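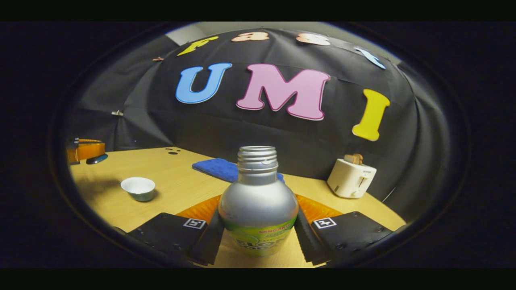
One plant supervisor reported that the Skevance probe gave her crew the same reading as the older bench unit in a third of the time, and asked why the smokehouse had not been equipped with it sooner. Her remark is typical of the comments received by this office during the trial period, although not every crew was so well satisfied.

The Skevance is a hand-held thermometer for checking the internal temperature of sausage, loaf meats and smoked hams. It is supplied by Flilance in a padded case with 2 probes, a wall bracket and a calibration card. The thinner probe is intended for frankfurters and other small casings, the heavier one for hams and bone-in cuts.

The review covers 11 weeks of use at the Boyer plant, beginning in April. During that time 3,302 readings were entered in the smokehouse log. Samples were drawn from each rack at the door, at the center and at the rear wall, and each reading was compared with that of the plant's reference thermometer.

Agreement between the two instruments was good throughout the cooking range. The display settled in five seconds with the thin probe. The heavy probe was slower, particularly in chilled product, and operators who withdrew it early obtained low figures. Crews should be instructed to wait for the steady tone.

The thin probe left a small, clean puncture in natural casings – a matter of some importance where the sampled links are returned to the rack. In cellulose casings the opening was larger, and some fat was lost.

Cleaning was less satisfactory. The collar where the probe meets the handle collects fat, and the brush provided does not reach it. The night crew used a Clorard bottle brush instead, with good results. The printed markings on the keys had begun to wear by the end of the trial.

The instrument is recommended for smokehouse and cook-room use. Plants that work mainly with chilled or frozen meat will find the heavy probe too slow for routine checks. Replacement probes are sold singly, and the calibration card should be kept with the log.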